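How to Fold a Big Flat Sheet (and Get the Folds Out of the Way First)

Quick one today. Had three emails asking how I get sheets and light curtains flat enough to fold without the lumpy middle. So, the method. No iron unless you want one.

What you need

A table or a bed. Bed is fine, table is faster. Mine is 56 inches long, which is too short for a queen sheet, and it still works.
A spray bottle with plain water.
Your hands. Clean and dry, take your rings off (I pulled a thread in a good sheet last January, still mad about it).
Optional: a flat board or a big hardcover book.

Before you start

Get the sheet out of the dryer while it's a tiny bit damp. Not wet. If you forgot it and it's bone dry, put it back in with a damp washcloth for five minutes. Same with line dried stuff, except just mist it.

Shake it. Hard, twice, by the short end. This does half the work and everybody skips it.

Step 1. Lay it out

Drop the sheet over the table with the long side running the long way. Let the extra hang off both ends. Don't tug it yet. Find the two hems on your side and line them up with the table edge. If the hems aren't straight, go with the wider one, usually the top.

Step 2. Sweep from the middle

Flat palms, start in the center, push out toward the edges. Slow. You are moving the folds, so don't press them in. Pressing down is how you get a crease that stays there untill the next wash.

Shallow folds will go in one or two passes. Deep ones need lifting — pick up the nearest edge a few inches, let air get under, lay it back down. Then sweep again.

Always go the same direction. If you go back and forth you just chase the same ridge around the table. Ask me how long I did that.

Step 3. Diagonal folds

These are the annoying ones. A diagonal means the cloth is pulled off square, so sweeping won't fix it. Take the corner at the low end of the fold and the corner across from it, and pull gently, both at once. Count of three, let go. Helps to have a second person. Menaka Patwary showed me this in the laundry room at our old building and I have used it on everything since, tablecloths too.

If the fold is still there, pull the other two corners, but much lighter.

Step 4. Mist if you have to

One spray from arm's length over any ridge that won't quit. Wait 60 seconds. Sweep. Don't soak it or you'll be hanging it up again, and then what was the point.

How smooth is smooth enough? Soft, low folds are ok. You want to lose anything with a sharp line to it. Check with your palm as well as your eyes, on pale cloth in flat light the low ones are easy to miss.
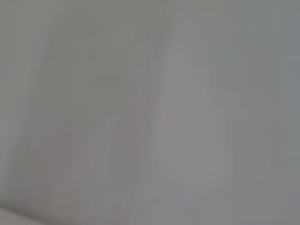 Close up: soft gray bands of light and shade, with a darker diagonal crease on the left.

Diagonal like that, go back to step 3 and do the corners again before you fold.

Step 5. Fold

Long side over to long side. Sweep.
Same again, so you have a long strip. Sweep.
Now the short ends, bring one to the other. Sweep.
Then thirds. Halves also work but thirds sit better on a shelf.

Sweep after every fold, not just the last one. A small bump in layer one is a big bump by layer eight.

Fold with the hems inside so the outside edge is the clean round one. Looks nicer in the stack.

Step 6. Rest it

Put the board or book on top while you do the next one. Ten minutes is plenty. If it still feels damp, leave it out uncovered for the night instead, damp sheets in a closed closet will smell.

Few notes

Fitted sheets are a different animal, seperate page coming.
Polyester blends get static. Mist your hands, not the cloth.
Linen will never be flat. Let it go.
Heavy curtains: same steps, but do them on the floor over a clean blanket, and get help with the corners.

Reader tip from Godfrey Minja — he clips the two top corners to the table edge with clothespins before he sweeps. Tried it. Works great on thin stuff, slides off anything thick.

Questions in the comments, I check them most mornings.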